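**Table Sorting Study — participants wanted, December**

Medwood is looking for adults to take part in a study of how people sort, move and put away drinks containers on a shared table. Sessions run at the Nendmont building, ground floor. The study lead is Homa Shahbazi.

## What you will do

You will sit or stand at a white table and work through a set of short tasks with cans, bottles and paper cups. A typical task is to pick up a can, hold it upright over a paper cup and release it, or to move a bottle that is lying down to a marked position. Written instructions are supplied for each task. You may work at your own pace, and the order of tasks differs between participants.

Each session lasts 2 hours, including a break. We ask every participant to attend two sessions.

## Who can apply

- You are 18 or over.
- You can grip and lift a full drinks can with either hand.
- You have normal or corrected eyesight and can tell red, blue, yellow and green apart.
- You have not taken part in the Ledesma pilot.

No experience is needed. Left-handed applicants are encouraged, as they were under-represented in the pilot.

## Payment

Participants receive 400 in Zarness vouchers on completion of the second session. Travel costs are not covered. If you withdraw after the first session, half the amount is paid.

## The table

Containers vary in size, colour and position from one task to the next — upright or on their side, close together or spread out. Coloured tape on the table top gives the reference positions and should not be lifted or picked at. Personal items may be among the objects on the table, and a phone should be treated as any other object unless the instruction sheet says otherwise.
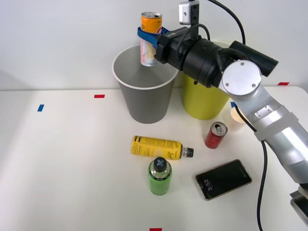 ## How to apply

Write to Nasrin Karimi at the Medwood study office, quoting reference 279. Please state:

- your name and age
- which hand you write with
- whether mornings or afternoons suit you better
- any injury to the hands, wrists or shoulders in the past year

Places are given in order of application. You will be sent a consent form with your session times; bring it signed to the first session. Nail varnish is fine, but please remove rings and bracelets before you start.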